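Datley Allotment and Garden Society
Minutes of the spring meeting, Monday, April 24, 2023

Hello all, Rosalind Kincaid here, minute-taker again as I was slow to look at the floor when they asked. Present were Malte Wegener (chair), Gunvor Engebretsen, Ingegerd Isaksson, me, and a good crowd of plot-holders. Apologies from Eilif Engström, who sent his report by email.

Last minutes
Agreed, once we'd fixed the spelling of Umstead Lane. Sorry, Umstead Lane lot!

Money
Malte read out the balance, £3,753, and that's before the rents for the lower plots come in. We've paid £878 for the new water pipe along the top path and I think it was worth every penny - no more dragging cans up from the gate. Ingegerd asked if we could put £700 by for the shed roof. Agreed, with one against (he'd like a whole new shed, and so would I, but there we are).

Water
The pipe goes live this week. Please turn the taps off properly and don't leave a hose running while you go home for lunch. Gunvor wants a second 2,000 litre tank behind the compost bays and will bring prices to the next meeting.

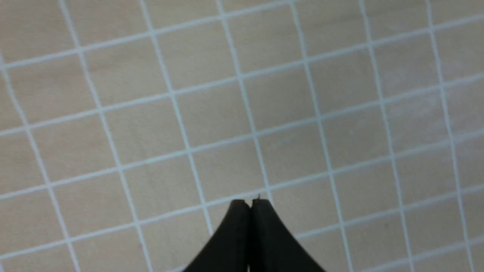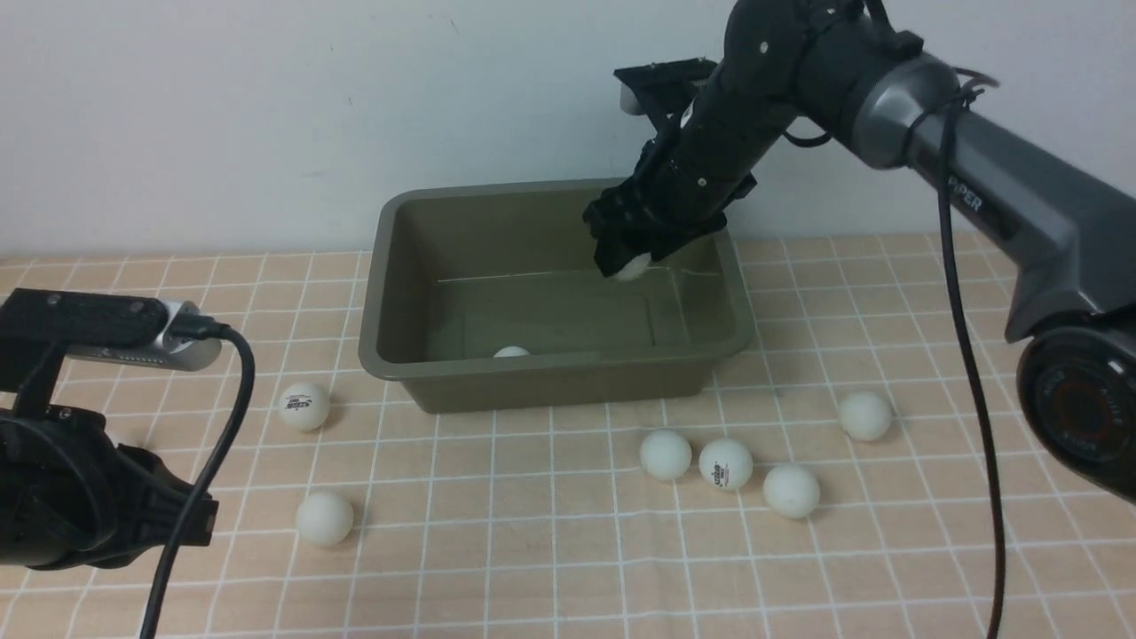 Seed potatoes
Eilif's report says the order came late and one sack of Pinto was missing. He has been on the phone to the supplier and we should get our money back. If you're short, have a word with him, as he's got spares of something called Ekik that he swears by. I've never grown it, so I can't tell you if it's any good, but I've taken six and they're chitting on my windowsill.

Slugs
This went on for a long time. Malte is all for beer traps, Gunvor goes out with a torch, and I got told off for saying I'd given up on lettuce. Nothing was decided.

Bonfires
None before dusk, please, and none at all when the wind is blowing towards the houses. We've had two complaints in April already.

Any other business
Someone has left a pair of green wellies by the top gate, left foot split. Ingegerd has them. She'd also like her long-handled fork back, no questions asked.

Next meeting to be fixed once Malte has spoken to the hall. Bring your own mug.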